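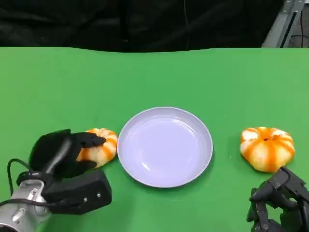
Timed Entry and the Country House

Filed under: Opinion / Days out / Historic houses

Most large country houses open to the public now sell admission by timed slot. The visitor picks a day and a half-hour online, pays in advance, and is let through the front door only within that window. I think the system is sound in principle and badly applied in most of the places that use it.

The case for slots is mainly structural. A first-floor drawing room in an eighteenth-century house was built to carry a family and its guests. Floors of that age have a safe load, and the route through the house usually has one narrow point, often a service stair, that sets the rate for everything behind it. If more people enter per hour than can pass the narrow point, they stand in the rooms before it. Carpets wear there first, humidity rises, and the room stewards spend their time moving people on when they could be answering questions.

Bradwood, which I have visited under both systems, shows the gain clearly. Before slots, a Saturday queue in summer ran down the steps and across the gravel, and the wait was commonly more than 300 people long. Under slots there is hardly a queue at all. The library can be seen from the rope without looking over shoulders, and the plasterwork on the stairs can be studied from the half-landing, where previously one was carried past it.

The faults are in the detail. The first is the no-return rule. At Bradwood a ticket admits once. A visitor who reaches the end of the state rooms and wants to look again at the tapestries must buy another ticket, even when the next slot is half empty. The door staff have the numbers on a handset and could allow it. The rule does nothing for the floors, as a slot with spare places has spare capacity by definition.

The second fault is the booking software. Bradwood sells through Jestix, which holds unpaid baskets for 22 minutes. During that time the places show as sold. On a busy morning a slot can appear full, reopen and fill again several times, and anyone who checks once and gives up has been told something untrue. A shorter hold would fix most of this. So would a plain line of text saying that places may come back.

The third is the treatment of people without a booking. Those arriving by bus cannot promise a half-hour. The service from Vonex runs every 2 hours outside the school holidays, and if it is late the slot is gone. Xaba, a smaller house with a much weaker floor in its long gallery, keeps back 2 places in every slot for walk-up visitors and releases them at the door. It is a modest allowance, and on my visits in November it was enough.

There is an objection that flexible rules are harder to run. This is true, but the extra work is small. The entry count is already kept, and the decision to admit one more person can be read from it directly. What is lacking is permission for the staff at the door to use it.

I would keep the slots. I would also let ticket holders back in whenever the count allows, cut the basket hold, and tie the grace period for late arrivals to the bus timetable. Bradwood currently allows ten minutes, which is less than the walk from the stop.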